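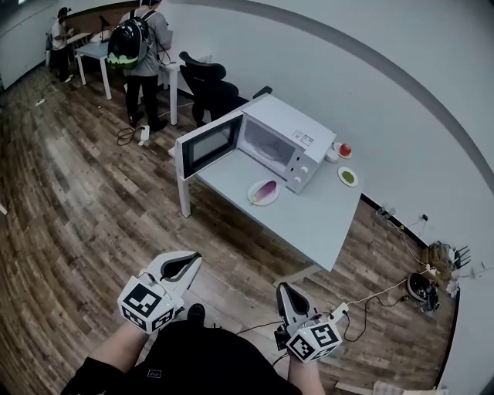
What goes off first? Food waste in shared student kitchens
Project report, Home and Community Studies
Chathurika Thambiah

I picked this topic after finding a bag of spinach at the back of our fridge that had turned into soup. There are five of us in the house and not one of us would admit to buying it, so that was my research question sorted before I'd even been to the first seminar!

My plan was to find out what students in shared houses throw away, and whether they throw it away for the reasons they think they do. I asked people in the Sestundale halls and in the rented houses along the hill to keep a bin diary through June. Every time something edible went in the bin, they wrote down what it was, where it had been kept and why it was going. I also did longer chats with Lakmal Pathirana, who cooks for his whole flat, and Anwara Begum, who says she mostly lives on toast.

How I did it

I handed out 50 diaries, which were really just folded sheets with a column for each thing. My tutor, Trudy Kereama, told me to make them ugly and simple so people wouldn't mind getting sauce on them, and that was good advice (they came back covered in it). Once I'd typed everything up I had 247 entries. A few were impossible to read and one just said "sad", but I left them in the total and put them under "other".

I sorted the rest by type of food and by where it was stored. I did try sorting by price as well, but hardly anyone remembered what they'd paid, so I gave up on that after a long evening with a pile of receipts.

What people threw away

Salad leaves, by miles. Then bread, then cooked rice and pasta, then fresh herbs. I'd expected milk to be near the top and it wasn't. Lakmal thinks that's down to tea - milk doesn't get the chance to go off in his flat.

Fresh herbs annoyed people the most. You need a spoonful of coriander and you have to buy a whole bunch, and the rest goes black in its bag. Several people wrote quite angry notes about this.

Vegetables were a mixed bag. Carrots and onions last for ages wherever you put them, but courgettes, cucumbers and aubergines turned up in the diaries again and again, nearly always as "went soft" or "forgot". Part of the trouble seems to be that people buy them for one particular meal and then don't make the meal. Anwara bought two aubergines for a curry, went home for a few days and came back to something she described as "leather with a hat on". 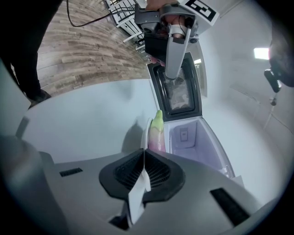 Toy aubergine standing beside an open mini fridge.

Where it was kept

I got more out of this part than any other. People in halls often have a little fridge in their room as well as a shelf in the kitchen one, and their diaries read quite differently from the ones kept by people who only had a shelf. Things in a room fridge were mostly binned because there wasn't space to keep them properly, so they got squashed or frozen to the back. Things on a shared shelf were mostly binned because they'd been pushed behind somebody else's food and forgotten.

Chaminda Kodikara in the Murka building has put a strip of masking tape along the front of his shelf and writes on it whatever needs eating next. I copied this at home. It worked well for a fortnight and then the pen went missing.

Reasons people gave

"Forgot I had it" was the most common, followed by "past the date" and "plans changed". I had a closer look at the ones marked "past the date" and quite a lot were best before dates, not use by. Best before is about quality, so a packet of crackers is very likely fine. When I asked Anwara about it she said she'd always thought they meant the same thing, and I have to admit I did too until I started reading for this project.

Problems with the project

People who agree to keep a bin diary are probably already a bit guilty about their bins. Lakmal said he ate some very tired mushrooms purely so he wouldn't have to write them down, which is great for the mushrooms but not so great for my data. June is also an odd month, with exams finishing and everyone clearing out cupboards before moving. If I did it again I'd start in autumn and weigh the food too, as a whole loaf and a single crust both count as one entry at the moment.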